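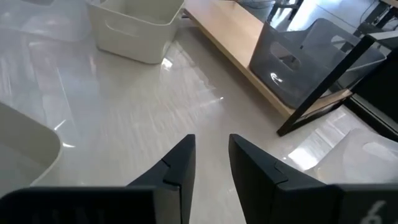
What kind of bin works best for sorting stuff on a hard floor?
An open one with a handle cutout, stored low, no lid. Lids slowed everything down in our tests.

## Storage bins project — report, draft 2

Sun 21 February

### What we wanted to find out

Our shared workroom at Dromholm has a storage problem. Too much stuff, all of it in cardboard boxes that go soft in December when people drag in snow. We wanted to know if plastic bins on the floor would be better than the boxes, and if the color or see-through-ness of the bin makes any difference to how fast people put things away.

### Setup

Floor is smooth, pale gray and shiny. We kept it as is. No mats, no tape except one strip at the start line.

Three bin types:

- clear plastic, frosty looking
- white plastic, open top, long rounded hole in the side for a hand
- light gray plastic, thick rounded rim

Budget was 2000 kroner for the whole thing and we spent 195 on extra bins, rest went back. Items to sort were cables, socks, small wood blocks, markers, and the leftover parts from the Cropper build (the seed tray project from last term).

### Method

Dump the items on the floor. Start timer. Sort into bins. Stop timer when the last thing is in. We did 44 runs over two weeks, mixed order so people didnt get used to one bin. Between runs somebody moved the bins so they were not always in the same corner.

We logged times in Nestar, which crashed once and ate an afternoon of notes. Those runs were redone.

### Results

White bins came out fastest for most people. Easy to see against — well, not really against the floor, the floor is pale too, but the inside is bright and you can tell right away what is already in there. Dark cables in a white bin, no question.

Clear ones were ok from close up. From across the room they kind of vanish into the floor on a sunny day. Twice a bin got kicked. On cloudy days this was much less of a thing.

Gray was in the middle. People liked the rim, good to grab. Nobody complained about gray and nobody picked it as a favorite either.

Sliding: all of them slide on this floor when empty. Fine if you want to push a bin along with your foot, annoying if you throw socks at it.

### Glare

Did not plan to write about this but it came up a lot. Window light makes long bright streaks on the floor, and a small thing lying in a bright patch is hard to spot. Most of the missed items were white or see-through, marker caps mainly. Pulling the blinds halfway helped. We should of noted the weather from day one, only started in week two, so no proper table for this part.

### Problems

- wood blocks are loud, the room next door asked us to stop after lunch
- stopwatch started late on a few runs, those are marked in the log
- lids: we tried them for one morning and dropped the idea. Everyone left them off anyway
- same few people did most of the runs, so not much of a sample

### What we would do with the room

White bins for cables and anything dark. Clear ones up on the Ravov shelf where the light doesnt hit them, labels facing out. Gray for the heavy stuff because of the rim. Keep the space by the windows free so people can see what they dropped.

Something rubbery under the floor bins would stop the sliding. Not tested yet, there was no time left — if the next group wants to pick this up, start there, and write down the weather.

Times for all runs are in the appendix, sorted by bin type.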